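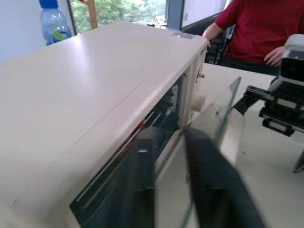
Wednesday, past ten at night

I have spent an evening of my one life thinking about a toaster oven. It is cream white, it has a door that opens and a knob that turns, and as of six o'clock it lives on my counter, where the bread used to live. The bread now lives on top of the fridge. I don't expect it to be happy up there.

Maëlle Landry is to blame. She is moving in with a man who owns a real oven and she wanted "a good home" for hers, the way people talk about elderly cats. I said yes on the phone before I'd measured anything. Then I carried it up 2 flights, hugging it like a drunk uncle, with the cord slapping me in the shins on every step.

First job was cleaning it. Maëlle says she cleaned it. I believe that she believes this. I got the rack out and left it in the sink with soap, then went at the crumbs with a pastry brush, a butter knife and finally a bent index card. There was a raisin. I have known Maëlle for years and never once seen her eat a raisin.

The top took four minutes and then another twenty, as it's so shiny that every wipe leaves a new smear to be wiped. The little silver sticker up there stays. I picked at one corner, it fought back, and I have my pride but I also have short nails.

She swears it's 900 watts and that I must never run it with the kettle. I ran it with the kettle. Lights out in the whole kitchen, me standing in the dark with a tea bag. So that's one thing she was right about.

Supper was cheese on toast, cooked with the door open a crack so I could supervise. The left side came out brown and the right side came out warm. I turned the slices around and then the left side was brown and the right side was also brown, along with some parts I'd call black. Ate both. Had 2 more.

Odette Rey called in the middle of this to ask if I was coming to the Stevodance thing on Saturday and I told her all about the toaster oven instead. Long silence. Then she said, "Is this what it's like for you now?" and I said yes, and did she know you could do a baked potato in one. She did not. She's coming over for a potato.

Still to do: find somewhere for the bread, buy potatoes, return Mrs. Hughes's index cards minus one. The rack is still in the sink. I put the toast on foil and forgot all about it.

We use cookies to improve your experience on this site. By continuing to browse you agree to our use of cookies. Accept | Manage preferences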